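Rustad Station Car Rental Desk -- Monthly Operations Meeting
Minutes, February

The meeting opened at 9:15 a.m. Minutes from January were approved with one correction: the Zusen lot has two return lanes, not three.

1. Late returns
The desk logged 49 late returns in January, most of them on Monday mornings. The grace period stays at 30 minutes. Wording on the rental agreement will be changed so that the return time is printed next to the pick-up time on page one.

2. Fuel policy
Pedesico has asked us to drop the prepaid fuel option on compact cars. Agreed, starting with new bookings. Existing bookings keep the terms they were sold with.
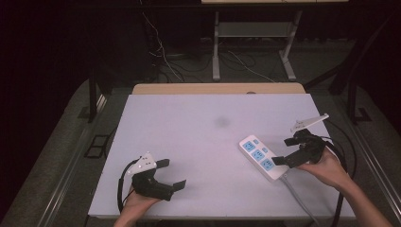

3. Child seats
Seven seats are past their expiration date and have been pulled. Replacements are on order from Plemura. Until they arrive, the desk will confirm seat requests by phone -- the website still shows them as available.

4. One-way rentals to Zusen
The drop fee was discussed and left as is. Two members asked for it to be waived on weekly rentals. No vote was taken; item carried over.

5. Other business
The after-hours key box sticks. Facilities to be called again.

Adjourned at 10:05 a.m.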